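How does a soccer league table work?

A league is a group of teams that all play each other, usually 2 times. A win is worth three points and a tie is worth one. A loss gets you nothing.
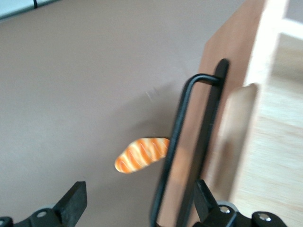

Teams with the same points are split by goal difference. Take the goals a team scored and subtract the goals it let in. You can practice at home with toys. Let a toy bread loaf like the orange one be a goal for Rarside. If Rarside scores 40 and lets in 33, its goal difference is plus seven.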